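Old office PCs get a second life in Plulstead

Another batch of tired desktops has come through the Hedera workshop in Plulstead, and I popped over in February to see how it's going. Very well, by the looks of it! The refurbishing scheme has now passed 1,061 machines, most of them cleared out of offices and school cupboards, and there are 60 more waiting on the shelves in the back.

It's fiddlier work than I'd imagined. The side panel comes off, the tower goes down flat, and then it's the processor, the memory and the power supply, one after another. The processor is the bit everyone gets nervous about (me included, and I was only watching). One bent pin in the socket and the whole board is for the scrap bin.

Processor and socket, then the Dell tower on its side:
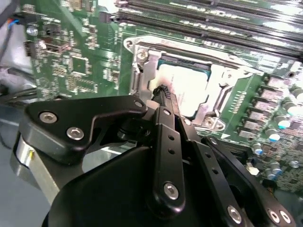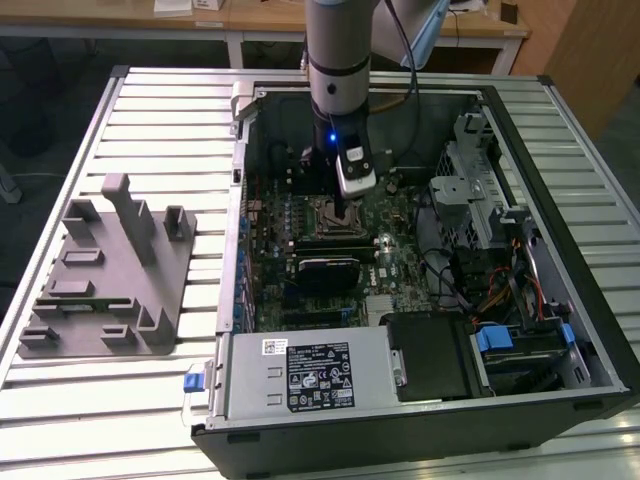
Finished computers go to households through the Akberg Centre and the Esteban Road library, and 32 are already spoken for this month. If you've got an old desktop under the stairs, the workshop takes them in until 3 in the afternoon. Please keep the power lead with it, they're always short of those. Laptops are a no for now, I did ask!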